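Handling Noise in a Spaced Pair: Term Project Report
By Drita Petek, August
3 min read

Our group compared ways of keeping handling noise and floor rumble out of a two-microphone recording. Horácio Carvalho built the stands, Ostap Yatsenko ran the recorder, and I did the listening notes.

We used two small condenser mics borrowed from the Trasau studio. Each was tested in a hard plastic clip, in a foam ring, and in an elastic cradle made from hair ties. The noise source was a person walking past in hard shoes. We recorded 6 passes for each mount, with gain left alone the whole time.

The hard clip was the worst. Footsteps came through as a low thump below 100 Hz. The foam ring took off some of the click but left most of the thump. The elastic cradle was quietest, though it sagged and the left mic drifted off angle twice.

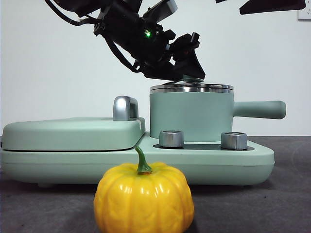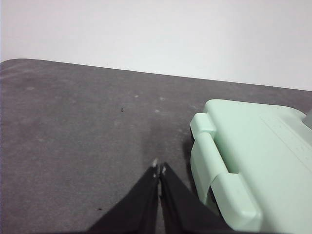 Could we have just used a low-cut filter? A filter at 100 Hz removed most of the thump from the hard clip takes, but the cello part we recorded next has its lowest note near 66 Hz and sounded thin afterward.

We would use the elastic cradle again with thicker bands. Cable noise still needs work. A stiff cable carried vibration past the cradle, and a loose loop taped to the stand helped. We did not test outdoors.

Comments

Joaquim Macedo: What spacing did you use between the mics?

Drita Petek: 17 inches, same for all three mounts.

Nassoro Lema: Hair ties dry out fast. Check them before every session.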